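January, morning, before 12

Dough notes, steamed buns, batch 46

Continued from the page with the coffee stain. Darragh Mulligan asked me to write the proofing part more clearly, so I try again.

Flour is still the Lornomeck soft white, from the second sack. The first sack is finished and I did not keep a sample of it, which was a mistake. The new sack takes a little less water. At the same water as batch 45 the dough was sticky on the bench and I had to dust too much, and then the seams did not close well. I held back 2 spoons of water and it became smooth after the second rest.

Yeast: the Dronescombe dried one, opened last month. It foamed slowly. I think it is still good, but we should keep it in the cold cupboard and not on the shelf above the oven.

Kneading 12 minutes by hand. Mixer not used, the hook is still with Ní Chonaill for repair. Please somebody call them.

First rest went as usual. For the second rest I divided the dough in 4 groups and left each one a different time before steaming. Group A was clearly too early, dense in the middle and a bit yellow near the bottom. B was good. C was the best, fine crumb, skin smooth, it comes back when pressed. D had wrinkles after the lid was opened, and one side fell down. I believe D was overproofed, but it is also possible that water dropped from the lid — I forgot the cloth for that one. So D must be repeated before we say anything.

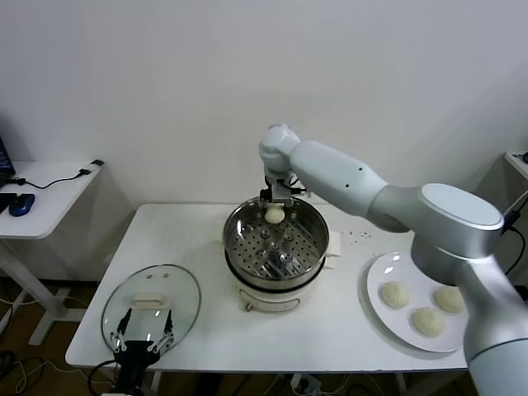

Bun over the steaming basket, perforated bottom, no paper.

Paper or no paper is still an open question. Darragh prefers paper. Without it the bottoms are drier, but they stick if the metal is not oiled, and the small holes are annoying to clean. Cabbage leaf works too, only the smell stays.

For next time:
Repeat D with the cloth under the lid.
Write the water temperature, I missed it again.
Try the Drernance sugar in half of the batch, same weight.
Leave the lid closed a few minutes after the heat is off, for all groups.

Two buns from C are in the freezer, labeled. Please do not eat, I want to steam them again and compare.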